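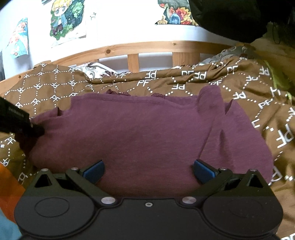 ## Questions people ask before they hire us

Mbwambo Mollel is a two-lawyer office in Wultcombe. We handle landlord and tenant matters, small business disputes, and wills. Most calls to the front desk cover the same ground, so we wrote the answers down. The front desk is grateful.

### Do I need a lawyer for this?

Maybe not. If your neighbor's hedge is four inches over the line and you're both still on speaking terms, a plate of cookies is cheaper than we are. If you have been served with papers, have a hearing date, or are about to sign something longer than a restaurant menu, call.

### What does the first meeting cost?

Nothing for the first half hour. After that it's our normal hourly rate, and we'll tell you when the clock starts. Clients who spend the half hour on the history of the dispute back to grade school do sometimes miss the legal part. Start with the letter that made you call.

### How much is a simple will?

A will for one person with no business and no trust is a flat $940. That includes one round of changes. Cutting a cousin out counts as a change. Putting the cousin back in after Thanksgiving counts as another one.

### What should I bring?

- The lease, contract, or notice, all pages, including the boring ones
- Any emails or texts, printed or forwarded the day before
- A photo ID
- The names of everyone on the other side, so we can check for conflicts

Please don't write on the originals. We know the margin looked inviting.

### Which of you will I get?

Elibariki Mollel takes the housing cases and most of the court work. Mutua Tanui does wills, contracts, and anything with a spreadsheet attached. You can ask for one or the other, but if you ask Mutua to argue an eviction he will walk you down the hall.

### Do you take cases outside Wultcombe?

We go to Multville regularly and to Londside when the matter is worth the drive. Travel to Londside is billed at half rate. The traffic on the bridge is the same either way.

### How long will my case take?

Longer than you'd like. An uncontested housing matter can be over in a few weeks. A contract fight may run past a year, mostly spent waiting on other people's calendars. Our longest one involved 19 boxes of invoices and a shared parking lot, and both sides still park there.

### Can I guarantee a win by paying more?

No. If another office tells you otherwise, get that in writing and bring it to us.

### Is what I tell you confidential?

Generally yes, even if you don't end up hiring us. There are narrow exceptions, and we'll go over them at the first meeting. Bringing your brother-in-law along for moral support can complicate things, so he may be asked to enjoy the waiting room.

### I missed a deadline. Is it too late?

Call today. Some deadlines can be fixed and some can't, and the ones that can usually come with a second, shorter deadline. Leaving the envelope unopened on the fridge doesn't stop it running. Several clients have tested this.

### When are you open?

Weekdays from 10 in the morning. The phones go to voicemail on Sunday, and messages left then are returned the next business day in the order received, whatever the volume.

### Does reading this page make me your client?

Sorry, no. This is general information and every case has its own wrinkles. You're a client once you and one of us have both signed the engagement letter. It runs 2 pages. Please read both.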